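# Can a robot clean up your room?

You drop a toy on the floor. You see it, you bend down, you pick it up. Easy! For a machine, this small job is still very hard.

Hortensia Cáceres works with robots at Stivoswood. She says that a robot must first find the toy, then decide where to hold it. If it squeezes too much, the toy can break. If it squeezes too little, the toy falls.

People learn this as babies. A robot needs many tries – sometimes 200 for one kind of toy. And then somebody gives it a sock, and it must start to learn again.

Some machines already help at home, for example the ones that vacuum the floor. But a robot that can do all your chores? Not yet. 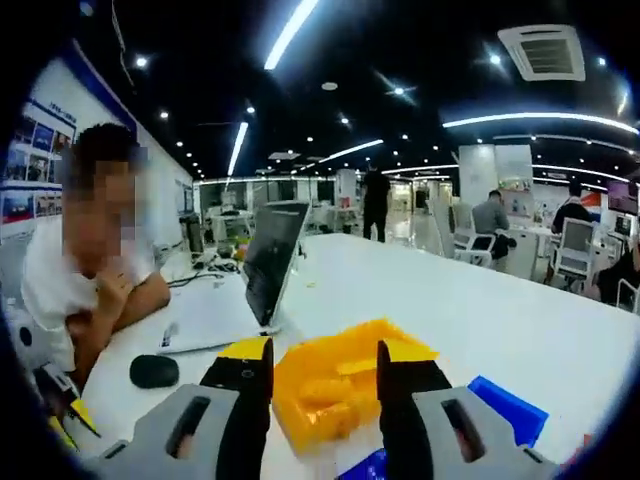
*Two gripper fingers with yellow tips, one on each side of a see-through plastic piece.*

**Try it:** Put on thick gloves and pick up a coin. What is difficult?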